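## 5 更换手指与夹爪对比

本章适用于由 Zelell 控制器驱动的双臂工作台。对比对象为两套平行夹爪手指:Pruritz 硬面手指和 Plenham 软垫手指。两者的安装孔位相同,行程零点不同,更换后必须重新标定。单臂配置可以跳过 5.2 中关于另一侧臂的步骤,其余内容不变。

记录软件为 Okoth。菜单名称以控制器界面的简体中文显示为准,英文界面下的对应名称见附录 B。

### 5.1 更换手指

> **注意**:更换手指前必须切断夹爪供电。仅按下急停不会释放夹爪电机的保持力矩,手指仍可能突然闭合。

1. 在控制器上选择"维护 → 更换位",等待两臂停稳。
2. 用"夹爪 → 全开"将手指张开到机械限位。
3. 断开夹爪电源,确认控制器上对应通道显示为灰色。
4. 拧下左指的两颗固定螺钉,取下左指,再取右指。螺钉放入随附的磁性托盘。
5. 清洁滑块安装面。滑块上残留的螺纹胶用塑料刮片去除,不得使用金属刀具。
6. 装入新手指,先带上全部螺钉,再按对角顺序拧紧,力矩为 2 N·m。
7. 用手推动手指走完全行程。若有卡滞,返回第 4 步。
8. 恢复供电,执行"夹爪 → 零点标定"。标定期间两指之间不得有任何物体。

Plenham 手指的软垫有方向,带凹口的一端朝向指尖。装反时夹爪仍能通过零点标定,控制器不会报警,只能目视检查。

Pruritz 手指无方向要求,但左右指不可互换,指根内侧刻有 L 和 R。

> **说明**:同一次对比中,左右两臂应安装同一种手指。混装时控制器只读取主臂的手指型号,从臂会套用错误的行程表。

### 5.2 检查相机

更换手指不会改动固定相机的外参,但会改变腕部相机中被手指遮挡的区域。每次更换后按下列步骤检查一遍。

1. 打开 Okoth,载入工作台的相机组。
2. 逐路确认有图像,时间戳连续。任意两路的时间差超过 200 ms 时,重启采集服务。
3. 将夹爪全开,在腕部相机窗口中保存遮挡模板,文件名末尾加上手指型号。
4. 将夹爪全闭,重复上一步。
5. 切换到固定相机,确认台面远端边沿在图像中保持水平。倾斜时调整支架,然后重做外参标定(见 3.4)。
6. 切换到头部视角,确认两侧夹爪在工作区内都可见。
7. 关闭自动曝光。先在顶灯全开的状态下让画面稳定,再锁定曝光值。

靠窗一侧的工位在上午和下午的曝光差别较大。如果试验跨越中午,应在两个时段各锁定一次,并在记录中注明时段。 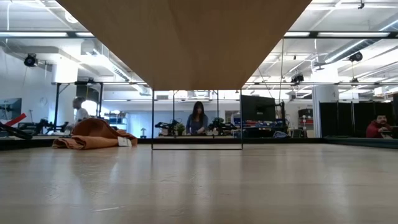
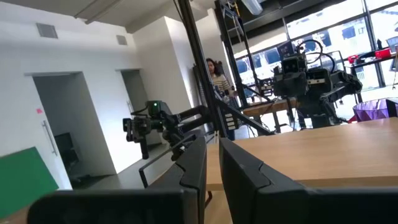
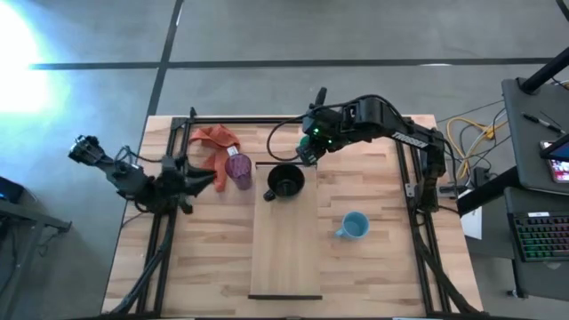
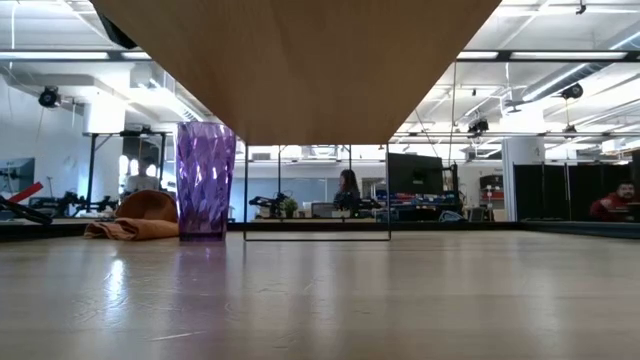
目标物的摆放由操作者完成,摆放结果对成功率的影响往往大于手指本身的差异,因此对比时两种手指必须使用同一份摆放表。摆放表至少包含物体名称、所在区域和朝向三项。带把手的物体,朝向按头部视角中把手所指的方向填写,例如第三幅图中浅蓝色杯子填"左",木板上的黑色杯子填"左下"。布料没有稳定的朝向,改为填写标签所在的一侧。同一幅图里白色小标签位于橙色布靠近紫色杯子的边缘,填"近杯侧"即可。半透明物体另加一列,注明其后方是否有其他物体,这一列以固定相机的画面为准。腕部视角不用于填写摆放表。

摆放表填好后打印一份放在操作位,电子版存入当次试验目录。试验中途不得修改摆放表,确需修改时应新建一份,已完成的轮次归入旧表。

### 5.3 设置参数

两种手指分别使用各自的参数文件。参数文件中与对比有关的项目如下。

| 项目 | Pruritz | Plenham |
|---|---|---|
| 零点来源 | 硬接触 | 软垫压缩后回退 |
| 闭合速度 | 标准 | 标准 |
| 力环频率 | 400 Hz | 400 Hz |
| 接触判定 | 电流阈值 | 电流阈值加位置滞后 |
| 松开行程 | 全开 | 全开 |
| 软垫更换计数 | 不适用 | 2,000 次 |

闭合速度在对比中必须一致。软垫手指允许更高的速度,但提速后的数据不能与硬面手指放在同一张表里。

载入参数文件的步骤:

1. 进入"夹爪 → 参数 → 载入"。
2. 选择与手指型号一致的文件。
3. 核对界面右上角的型号代码。
4. 点击"应用",控制器重启力环,期间夹爪指示灯熄灭后再次亮起。
5. 空载开合数次,观察电流曲线。曲线在行程中段出现尖峰时停止试验,检查滑块。

> **注意**:不要在夹持物体时点击"应用"。力环重启期间夹爪无保持力,物体会脱落。

### 5.4 执行对比

每种手指按相同顺序完成刚性杯、带把手的杯子和布料三类物体。先做完一种手指的全部轮次,再更换另一种。逐轮更换会引入装配误差,也会加快螺纹磨损。

1. 两臂回到起始位。
2. 按摆放表放置物体,人员退出工作区。
3. 在 Okoth 中填写手指型号、摆放表编号和操作者姓名。
4. 点击"开始记录",听到提示音后开始操作。
5. 抓取物体,抬离台面,停顿,再放到指定区域。
6. 松开夹爪,两臂退回起始位。
7. 点击"结束记录",选择结果代码。
8. 进入下一轮。

结果代码的判定:

- **S**:一次闭合即抓起,停顿期间无可见滑动,放置后物体在指定区域内。
- **R**:首次闭合未抓起,未移动底座的情况下再次闭合后完成。
- **D**:抬起后脱落。
- **T**:抓取过程中推倒或推出物体。
- **X**:与手指无关的中断,例如相机掉帧、急停、人员进入工作区。

X 不计入统计,该轮补做。补做的轮次排在当组末尾,不插入原来的位置。

#### 刚性杯

抓取杯壁外侧,夹持高度取杯身中部。表面有棱面或条纹的杯子,两指可能落在棱上,也可能落在棱与棱之间,硬面手指对此较敏感。不要为了提高成功率而专门转动杯子,按摆放表的位置抓取。

#### 带把手的杯子

默认夹杯壁。如需比较夹把手的表现,另建一组,组名加后缀 H。夹把手时手指应从把手外侧接近,指尖不得伸入把手与杯身之间的空隙,否则退回时会带动杯子。

#### 布料

布料在每轮之前抓起抖开,再自然放下,不要铺平。选择高出台面的褶皱作为抓取点。指尖下降高度由操作者控制,控制器的台面限位保持开启。

> **注意**:Pruritz 手指指尖为硬质,关闭台面限位后接触台面会划伤木面,并可能使腕部关节过载。任何情况下不要关闭台面限位来换取更低的抓取高度。

软垫手指夹布时,松开后布料有时会粘在一侧垫面上。此时按以下顺序处理:先全开,再小幅闭合,再全开。仍未脱落则记为 S 并在备注栏写"粘连",人工取下。

### 5.5 复核记录

每组结束后由另一人抽查。抽查者不看结果代码,先看头部视角回放,自行判定,再与原代码比较。两人的判定不一致时,以固定相机回放为准。

回放中常见的误判有以下几种:

- 头部视角从上方拍摄,看不清杯底是否离开台面。需切换到固定相机。
- 腕部视角中物体被手指遮挡,停顿期间的滑动不易察觉。可叠加 5.2 中保存的遮挡模板,观察模板边缘以外的位移。
- 两臂同时在工作区内时,一侧臂的腕部会挡住另一侧的抓取点。这类轮次如果固定相机也看不到接触过程,改记 X。

复核完成后在 Okoth 中锁定该组。锁定后不能再改结果代码,只能追加备注。

导出时选择"按手指型号分组",并勾选"包含备注"。备注栏中的"粘连"不参与成功率计算,但在选型时需要考虑。

### 5.6 故障处理

**零点标定失败,提示"行程不足"。** 检查螺钉头是否高出指根表面,检查滑块端部有无异物。Plenham 手指还应检查软垫是否翘边。

**标定通过,但夹持力偏小。** 多为参数文件与手指不符。核对型号代码。型号正确时查看软垫更换计数,达到上限后成对更换软垫,计数手动清零。

**闭合后夹爪反复微动。** 接触判定在两个状态之间切换。对软垫手指重新执行零点标定,对硬面手指检查电流阈值是否被改动过。

**指示灯亮,夹爪不响应。** 断开夹爪电源,检查腕部线缆接头。线缆应留出足够的弯曲余量,腕部转到两端限位时不得绷紧。线缆垂到台面上时用扎带收回,避免扫到物体。

**腕部相机图像中断,其他各路正常。** 更换手指时容易碰松相机接头。重新插紧,重做 5.2 的第 2 步至第 4 步。

**同一组前后成功率差别明显。** 先查螺钉力矩,再查锁定的曝光值。两者都正常时,对照摆放表逐轮检查物体朝向。

本章的参数文件模板由 Zulkifli Siregar 维护。自行修改过的参数文件不要覆盖模板,另存时在文件名中保留原型号代码。

### 5.7 恢复默认配置

1. 结束所有记录,锁定未锁定的组。
2. 清空工作区。
3. 按 5.1 换回 Pruritz 手指。
4. 载入出厂参数文件。
5. 执行零点标定。
6. 删除相机组中的临时遮挡模板,保留带型号后缀的模板。
7. 两臂回到停放位,关闭夹爪电源,再关闭控制器。

拆下的 Plenham 手指平放保存,垫面朝上,不要叠放。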